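Home Projects Student Work Archive Contact
Search this site Go

October 11, 2026
By Renata Kaczorowski

Where We Eat Now: A Term Project on the Dining Room

When I first picked this subject, my adviser asked whether there was really enough in it to fill a term, and I said I thought there was (I was mostly hoping). My question was a simple one. Do households in Villca still sit down to dinner in the room that was built for it, or has the meal wandered off to the kitchen counter and the couch?

I began in August with 20 households, all of them within walking distance of the Stotine apartments. Each one kept a paper meal diary for nine days, writing down where the evening meal was eaten, who was there, and how long everybody stayed. I had wanted to use an app called Zillotach for this, but two of my older participants didn't care for it, and in the end paper was kinder to all of us.

I also went through the floor plans that Bultix, the builder of most of the neighborhood, keeps in its front office. The ladies at the desk were wonderfully patient with me and even found me a chair. In the oldest plans the dining room has a door of its own. Later it becomes an open corner, and in the newest ones it is only a word printed between the kitchen and the living room.
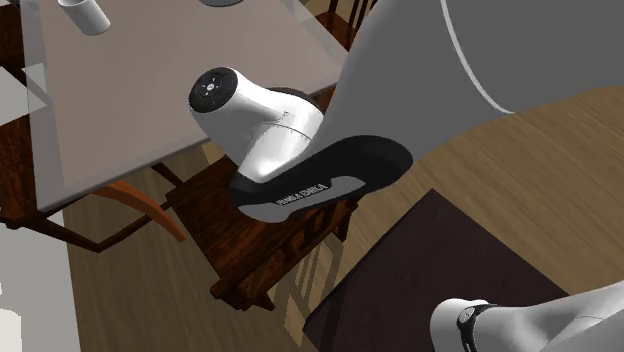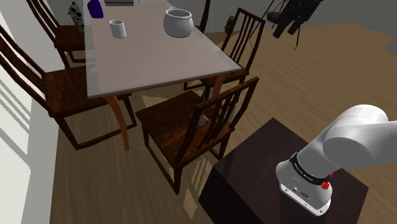
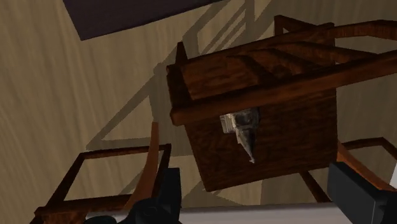
A dining table, wooden chairs and a wooden floor, in computer renderings.

The diaries were a pleasure to read, though they took me far longer than I had planned – people will tell you a great deal about themselves if you leave a wide margin. Families with small children used the dining table most, but often for homework and bills first, so that dinner had to wait for the papers to be moved. Couples living alone were the likeliest to eat at the counter. One retired man set the table every evening for himself, with a cloth napkin, and wrote that he would feel foolish doing it any other way.

What surprised me was how often people apologized. "Couch again, sorry," one mother wrote, on three pages in a row. I hadn't asked anybody to feel bad about it! I would word the instructions differently another time, and I would ask about weekday lunches too.

My transcribed notes came to roughly 4000 words, and I have kept them in a separate folder with the names taken out. The blank diary page is in there as well, for any student who would like to try this on another street.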